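4. Descaling the Punetti

The Punetti will ask to be descaled every 600 cups by showing an orange light. It will also ask after a power cut, after a change of water filter and, in our experience, whenever guests are expected. Hold the RINSE button for 11 seconds to find out whether it means it. If the light comes back, it does.

You will need one sachet of Gundard descaler, a jug and 25 minutes in which no one wants coffee.

4.1 Preparing the machine

1. Switch off at the front. The switch at the back is for moving house.
2. Empty the drip tray. It is fuller than you think, so carry it level.
3. Take out the water filter and stand it in a glass of clean water.
4. Dissolve the sachet in cold water and fill the tank to the lower line. The upper line is for the larger model and appears on yours out of thrift.

CAUTION: Do not use vinegar. It eats the seals, and the next few coffees will taste of chips.

4.2 Running the cycle

5. Put the jug under the spout and press RINSE and STEAM together. The machine will groan, then go quiet for long enough to worry you. Leave it alone.
6. When the light turns blue, empty the jug, rinse the tank and fill it with fresh water.
7. Press RINSE again. Repeat until the water has no smell.

Note: If the cycle stops halfway, start again from step 5. The machine keeps no record of your earlier efforts.

4.3 The first cup

8. Refit the filter and brew one cup with no coffee in it. Pour this away.
9. Brew a second cup, with coffee, and set it down somewhere flat to settle before you judge it. 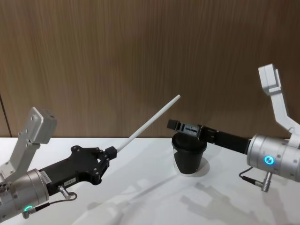 4.4 If the orange light stays on

Check that the tank is pushed fully home. Then check again, harder. If nothing changes, write to Shufen Zou at the Sarnon service desk, giving the serial number from the underside. Empty the tank before you turn the machine over to read it.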